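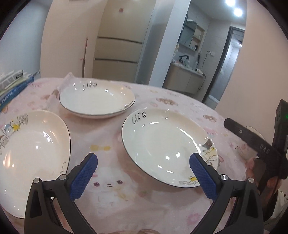
3 min read

I gave up a kitchen table for most of April, and I'd like to talk about whether it was worth it.

The thing on trial is the Skestero home kit, which comes from a company called Ruller and which you rent by the month. You get a pair of hand-held grippers, a charger, and a login for their task list. You pick a chore off the list, you do it with the grippers in your own home, the recordings go up, and at the end of the month you get credit toward your rental or toward one of their robot arms, if you're the kind of person who wants a robot arm. (I am. I've wanted one since I was nine.)

So I've been clearing plates. Plates, plates, plates! Mine say "Life" on the rim and have little cartoon characters running along the edges, and I've now looked at those characters longer than I've looked at some of my relatives.

My opinion, which I'll give you now so you can go do something else, is that the kit is lovely and the deal is bad.

Let me do the lovely part first. The jaws open nice and wide, and the blue pads on the ends are textured, and with a bit of practice I could get one under the rim of a plate without chasing it across the tablecloth. My first evening was awful. I pushed more plates than I picked up. By the second week I was stacking bowls while talking on the phone, and my friend Maëlys Le Goff, who came over for dinner and ended up doing an hour of it, got the hang of it faster than I did and was pretty smug about it. I've tried the Semple kit too, the one with the trigger that pinches your finger, and there's no contest. This is a much nicer tool to hold.

Now the deal. Ruller wants 635 accepted recordings before you see any credit at all. Accepted is the word to watch. I sent in 98 in my first batch and was feeling great about myself, and then a whole bunch came back marked "repeat, insufficient variation." Well, sure. It's my table. I own one set of plates with cartoons on them, and I'm not buying another so that a company can have variation.

I wrote to support and got a very kind reply from Florian Vidal, who suggested moving the plates around more and trying a different room. I like Florian. I don't think he's ever tried to clear plates in my hallway.

What bugs me is that ordinary, lived-in homes are the whole pitch. It's all over the sign-up page. They want my fridge in the background and my books piled on the end of the table, and they want it 635 times, and somehow they also want it to be different every time. If a messy real home is worth having, pay for it from the first recording. Pomumach does this with its folding tasks, a small amount per clip, and yes, their gloves are ugly and smell like a tire, but I knew what I was getting.

Would I rent it again? If they dropped the minimum to 100, I'd sign up tonight. As it stands I'm sending it back at the end of the month, and I'll miss the grippers more than I expected to. Faustine Vasseur over at my old job is keeping hers, and she has three kids and a lot more dishes, so maybe it works out better for her.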